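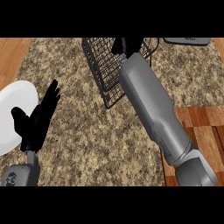
Rugs & Floors

1/ Morning all! I've spent over 40 minutes on my knees with the Ulow brush (lovely thing, soft bristles) and the speckled rug at our Vestthorpe place has finally given up its crumbs.

2/ A few of you asked how I do the edges. Slowly, is the answer, and always towards the middle – then I fold the rug back and sweep the boards underneath before it goes down again.

3/ Next job is a proper airing on the line, if this drizzle ever lets up. Kettle first though!

13/04/2021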